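Print | E-mail

Halness two-arm bench build – FAQ
Updated 2022-02-10 by Domingo Olivares

What is it?
Two arms, one table, in the shared workshop on Durán. We call it Flirnuslow. Started in December, still going.

Is it finished?
No. Arms move, grippers open and close. Everything else is up for debate.

What did it cost?
458 dollars so far for table, wiring and odds and ends. Arms not included, those came out of the workshop fund.

Why parallel grippers and not hands?
Cheaper, easier to fix. Two fingers will do for small stuff. Thin things lying flat on the table are the hard part – keep the fingers low and go slow.
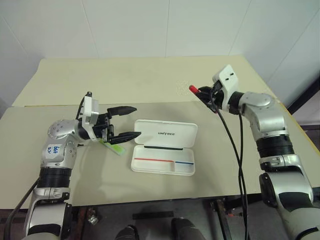 Cables are the other headache. Leave slack at the elbow and the wrist, more than you think. I pulled a connector out twice by tying it too neat. Check them every 30 minutes if your running long sessions.

Which table?
Anything that doesnt wobble. Ours is boards on a metal frame. Clamp the boards if they overlap, or they creep.

What software?
Stukon, our own scripts. More than 140 commits, maybe 12 of them any good. Ask and I'll send you the folder.

Can I come and try it?
Yes, members any evening. Tell me first. One person on the stop button, always. Long hair tied back, no sleeves hanging down.

Can I build one at home?
Sure, if you have the floor space. Start with one arm – the second one doubles the cables and triples the swearing.

It froze, what now?
Stop button, power off, hold the arm up by the elbow so it doesn't drop. Then restart. Still stuck, leave a note on the bench and dont force it.

Print | E-mail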